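Repair library opens second counter at Arkmont hall

The tool and repair library in Arkmont has opened a second counter, giving members a place to drop off household items in the evening as well as during the day. The new counter is on the ground floor of the Mendik building and runs until 8 p.m.

Members pay a yearly fee and can borrow up to 16 items at a time, from hand tools to extension cords and garden gear. The library has 422 members, most of them from the streets near the hall. Stella Waweru, who runs the lending side, said the old counter could not keep up in August, when people were moving apartments and wanted everything at once.

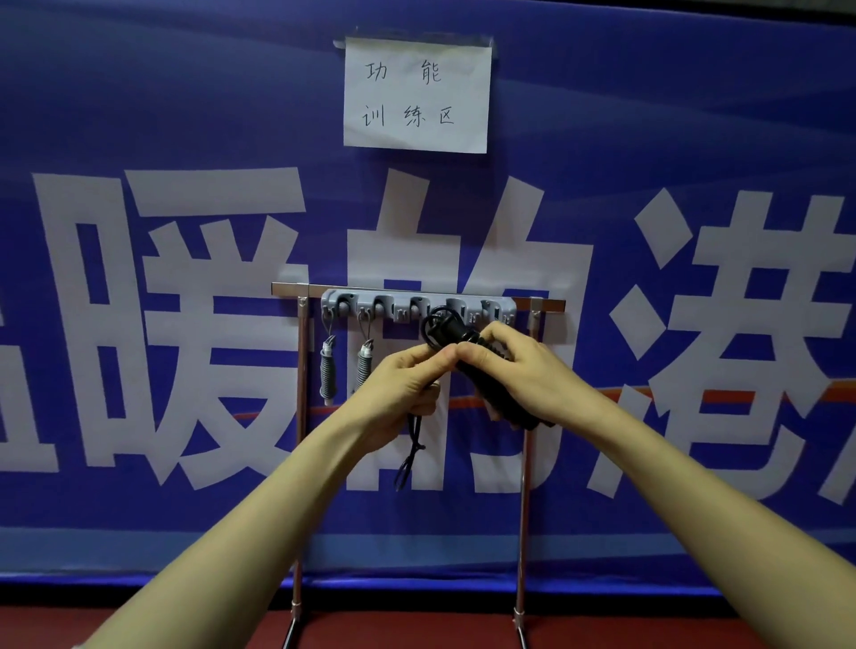
Storage has been the harder part of the move. The shelves at the new counter are shallow, so cords and smaller tools are being hung up instead of boxed. One way of doing it is a small freestanding rack with a flat metal bar across the top and a gray slotted holder along the front. A bundle of black coiled cord takes up a good part of the width, and a thin loop at one end helps when it is time to hang things. Waweru said tangled cords were the most common complaint at the old counter - members would bring them back in a knot and the next person had to sort them out.

Zlatko Georgiev, who handles repairs, will be at the new counter two evenings a week. He will look at lamps, fans and small kitchen appliances but not at anything that runs on gas. Parts are charged at cost.

The library is also asking for spare hooks, cord ties and racks in working order. It hopes to have 100 more items on the lending list by spring. Donations can be left at either counter during opening hours.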